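4. Wording of Surface Terms in the Saderham Catalog

4.1 Material and selection

The records used in this section come from the Saderham catalog of household and workshop objects, which was compiled in several stages and under more than one set of rules. The oldest layer was copied from paper cards. The later layer was typed directly into a form with separate fields for material, finish, and remarks. We took all records in which at least one word or phrase refers to the feel or relief of a surface, which left 1815 records after duplicates were merged. Records that mention only color or gloss were set aside. A gloss term was kept when it stood in the same phrase as a relief term ("shiny ribbed edge"), as the two could not be split without rewriting the phrase.

Spelling was made uniform before analysis, but word order was kept. Hyphens were dropped. Plural and singular forms of the same noun were treated as one term, and so were adjective and participle pairs such as "rib" and "ribbed." We did not merge terms that a dictionary gives as synonyms, given that the degree to which catalogers treat them as synonyms is the question under study.

4.2 Coding

Each term was assigned to one of four groups: process terms, which name the way a surface was made ("knurled," "etched," "brushed"); shape terms, which name the form of the repeated unit ("diamond," "dotted," "ribbed"); touch terms, which name a sensation ("rough," "grippy," "soft"); and likeness terms, which compare the surface to something else ("like orange peel," "rubbery"). The groups follow the scheme in Section 2, with one change. "Grained" was moved from the process group to the likeness group when applied to anything other than wood or leather.

Coding was done by Selvaraj Samarakoon and Tullio Melis, working separately from the same sheet. Disagreements were settled by a third reading, and the sheet was then revised once. Most disagreements concerned terms that can sit in two groups. "Pebbled" is the clearest case: one coder read it as a shape and the other as a likeness. We settled on shape, on the grounds that writers who use the word seldom have pebbles in mind. The choice has little effect on the results below, as the term is rare in both layers.

4.3 Results

Process terms dominate the older layer. They occur there even where the material field rules out the process named, as with cast objects described as "engraved." Touch terms are nearly absent from the cards and become common in the later layer, mostly in the remarks field. Shape terms are spread evenly over both.

The use of two terms for a single surface is frequent enough to need separate treatment. In 33 percent of the records in the later layer, the writer gives a process term and a shape term side by side. In some of these the terms add to each other, so that "knurled, straight ribs" narrows the type of knurling. In others they stand as alternatives, joined by "or" or a slash, and the reader is left to choose. We call the first kind stacked and the second kind open. Open pairs cluster on small, regular reliefs, where a crossed pattern can be named by its unit or by the process usually linked with it.

Sample size for individual terms is uneven. A few words account for most of the material, and we report no rates for terms with fewer than 50 occurrences.

4.4 Fine crossed patterns

The open pair "diamond or knurled" deserves a closer look. "Knurled" in strict use refers to a pattern pressed or cut into a workpiece, most often a round metal one. In everyday use it has spread to any tight crossed relief meant for grip, flat panels included. "Diamond" makes no claim about process and can be applied from sight alone, but it is also used for much coarser reliefs such as floor plate, and so says little about scale. A cataloger faced with a fine pattern of unknown origin has a reason to avoid each word. Figure 3 shows a surface of the type that draws the open pair. The curved end of the same part would take a likeness term in most later records, "rubbery" being the usual choice where the material field is blank.

Figure 3. Black panel with a fine diamond or knurled grip pattern, curving downward to a rounded edge at one end. Three short tabs hang from its lower edge.

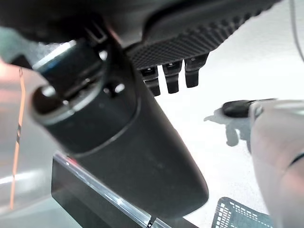 Amancay Alarcón objected, in comments on a draft of this section, that open pairs should not be counted as a failure of the vocabulary, and that a forced choice would only move the doubt out of sight. Records with a single term may have been written with just as little certainty. On this reading the later layer is the more accurate of the two, even though its wording is less uniform.

We accept the point in part. An open pair does keep information that a single term loses. It also has a cost in retrieval. A search on "knurled" returns both kinds of record, and the user cannot tell from the result list which writers were sure of the process. The Evance search form makes this worse by ignoring "or" inside a field. For the tests in Section 5 we therefore kept open pairs as a category of their own, and split them only where the remarks field gave clear grounds for doing so.

4.5 Limits

Neither layer records who wrote an entry, so personal habit cannot be separated from the effect of the form. The later form also limited the finish field to 100 characters, which may have pushed touch terms into the remarks. The coding sheet and the list of merged spellings are given in Appendix B.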